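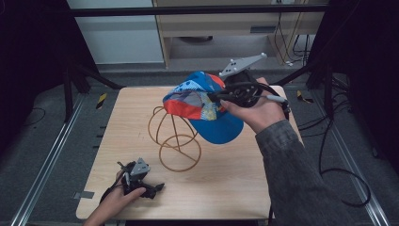

铜橙色铁丝帽架与拼色棒球帽

两张立体卡片叠不到一起,是扫描的问题还是镜片的问题?

Wumanton 发表于 2025年1月15日,星期三
分类:老照片与影像器材 > 立体摄影

家里有一批纸板裱的立体照片卡,左右两张并排,内容多为街景和桥梁。12月开始用平板扫描仪数字化,分辨率设的是 1200 dpi,打算裁成左右两幅之后放进手机纸盒眼镜里看。

大部分卡片能正常融合,有 11 张不行。症状分两种:
一种是左右两幅有上下错位,看几秒眼睛就发酸,怎么都合不上。
另一种是能合上,但是前后关系反了,远处的房子浮在前面,近处的栏杆陷进去。

扫描时卡片贴着玻璃边缘放,没有歪。原卡有弧度,压平之后四角仍略微翘起。手机眼镜换过 2 副,症状一样。想问清楚:第一,上下错位该在扫描阶段处理还是后期处理;第二,前后颠倒的是不是印错了;第三,裁切时左右边界以什么为准。

补充:原卡放在手持式观片镜里也看过,第二种症状的卡片同样是反的。

Seneviratne
积分 286

先说前后颠倒。原卡用观片镜看也反,可以排除手机和软件。左右两幅在装裱时贴反了,就会出现这种反立体效果。用双镜头相机拍的底片直接接触印相,得到的左右位置是互换的,必须剪开对调再裱,漏掉这一步的卡片并不少见。处理方法:裁成两个文件,左右对调,重新合成。不要做水平镜像,镜像之后招牌上的字会反。原始扫描件保留不动,在文件名里注明已对调。

上下错位放后期做。步骤如下:
1. 在远景里找一个清晰的点,例如塔尖或窗角,左右两幅各标一次。
2. 先校旋转。每幅照片单独校,装裱时两张往往各歪各的,按卡纸边缘拉直没有意义。
3. 再平移其中一幅,让标记点高度一致。
4. 换一个近景点复查。远景对齐而近景仍有高度差,说明两幅放大率不同或者卡纸变形,需要再调缩放。

左右边界决定立体窗口的位置。以最近的物体为准:该物体在左右两幅里到左边框的距离应当相等,或者右幅略小。右幅反而大的话,物体的位置会退到窗口后面,这个可以接受;右幅小得太多,物体会冲出窗口,碰到边框的地方看着别扭。两幅裁成同样的尺寸。

翘角不要硬压。旧卡纸脆,表面药膜容易裂。扫描仪景深不够时改用翻拍,镜头正对卡片,两侧布光。

Mustorari
积分 30

眼镜的瞳距也要调一下。我之前看不清就是瞳距没对上,调了就好了。另外手机屏幕太小的话图像中心距会偏,可以试试大一点的手机。

Hunis

楼上说的瞳距管的是水平方向,楼主第一种症状是垂直方向的,调瞳距没有用。手机在盒子里放歪会有影响,但那样所有卡片都会错位,不会只错其中几张。

补一条快速判断前后颠倒的办法,不用戴眼镜:把左右两幅的远景对齐,半透明叠加,看近景往哪边偏。左眼图里的近景物体应当比右眼图里的更靠右。偏向相反,就是左右贴反了。批量检查时比一张张放进眼镜里快。

软件方面,免费的立体对齐工具大多有自动对齐,对褪色严重的卡片经常找不到匹配点,先把两幅分别拉一下对比度再跑。自动对齐完仍要手工看窗口,它默认的裁切常把边上的内容切掉。

Wumanton(楼主)回复
按叠加的办法查了,前后颠倒的几张确实是左右贴反,对调之后正常。上下错位的还在逐张校旋转,其中一张远景齐了近景不齐,准备重新翻拍再试。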